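4.3 Assessing a chore before assignment

This section applies to the Nitum mobile unit with firmware from the September release or later. Complete it once for each chore you intend to assign. The unit can carry, sort and wipe. It cannot yet be relied on to fold fabric, route loose cable or tighten fasteners by feel.

1. Write the chore as a single task with one start point and one end point. "Clear the floor" is not a valid entry. "Move the plant to the shelf" is.

2. Weigh the heaviest item. The limit is 3000 g with the arm folded in and 1000 g at full reach. Include the pot, soil and water when weighing plants.

3. Open Furnus on the paired tablet and select Tasks > New. Enter the item, the weight and both points.

4. Run the task at Speed 1 with a person at the stop switch. Do not leave the room during a first run.

5. Repeat until the log holds 18 runs. Fewer runs will not unlock Speed 2.

6. Review the log. Error 354 means the grip was lost during travel. Two or more entries of Error 354 disqualify the chore until the gripper pads have been replaced.

CAUTION: Leaves can hide the rim of a pot from the wrist sensor. Turn off automatic grip and set the grip height by hand.

CAUTION: Mark all floor cables as keep-out zones before the first run. The base does not detect thin cable reliably.

NOTE: Stands, poles and backdrops must be entered as fixed objects, including any part that crosses the path above the height of the base. Tripod legs are entered separately from the post.

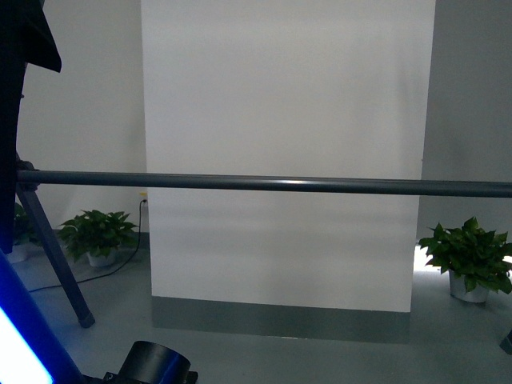 Can the unit tidy a room without supervision?

Only for chores that have passed step 6, and only while the layout matches the saved map. Moving furniture or equipment cancels the approval, and the chore must be run again at Speed 1.

7. Save the approved task. Name it by room and item so that it sorts correctly in the task list.

8. Export the log and send it to Dinesh Gazi at the Nurkthorpe service desk. Requests to raise a weight limit go to Mahfuz Thambiah and require the serial number of the arm.

Continue to 4.4, Replacing the gripper pads.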